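The Bottles Come Last

I lost a dinner to Gun-woo Ban over a tabletop, and I would like it on record that I still think I was robbed. 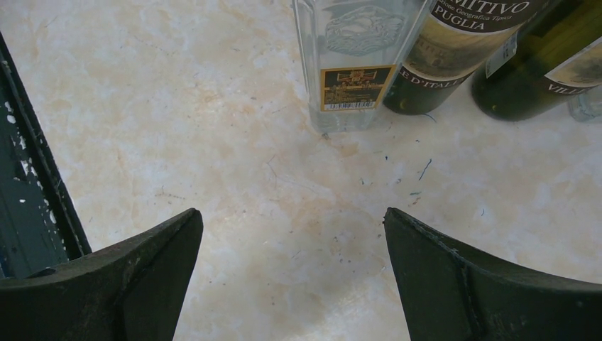

Bottles at the far side, blue fluff still on the marble.

The bet was simple. Gun-woo said the Jakska could clear and wipe the table after a party before I'd finished the dishes. I said it couldn't. I've bused tables, I've run the floor at Perrin on a Saturday night, and I know what a table is like when people are done with it. He has never carried more than two plates at once in his life, but he had the thing up and running and he was feeling very good about himself.

So we shook on it. I went to the sink with 38 plates (we'd had a crowd, and they'd all gone back for cake) and he pulled up a chair to watch.

The plates were easy for me, obviously. I had the window open and the radio on and I was flying! Every so often I'd lean back and look through the doorway. The green fingers would drift over the marble, stop, think about it, and drift a little more.

"What's it doing?" I yelled.

"Planning," he yelled back.

I have worked with people who were planning. I fired one of them in November.

By plate 19 it still hadn't touched the bottles, and I was already picking out what I'd order. Two of the wine bottles were leaning, the Puglia one and its neighbor, and the square-shouldered clear one stood right by them. Any busboy would look at that and go in with both hands, one to lift and one to guard. You learn that the first time you knock down a row. I explained this to Gun-woo at some length, with a sponge in my hand, dripping on his floor.

"It knows about leaning," he said.

"Does it know about lint?"

He looked. There was a bright blue thread lying out there on the marble, off somebody's sweater, I guess, and a smaller one nearer to us. I couldn't stop looking at them. It's a job thing. You can have a table that's perfect and one thread on it, and the customer will see the thread.

"That's the wipe," he said. "The wipe is a separate step."

"It's all one step! You clear, you wipe, you go home!"

I went back to my plates a little hot, and I suppose that's where it went wrong for me, because I started scrubbing like I was mad at them and dropped number 31. It broke into more pieces than you'd think a cake plate had in it. Then I had to find the broom, and Gun-woo keeps his broom behind the dryer like a crazy person, and then I had to get the slivers out from under the stove with a ruler.

I was still on my knees when I heard glass touch down on something, very softly. Then again. It took 12 minutes for three bottles — I timed it off the stove clock from the floor — and not one of them went over.

"And the thread?" I said.

"Give it a second."

I bought him dinner at Hilter the next week. He ordered the steak.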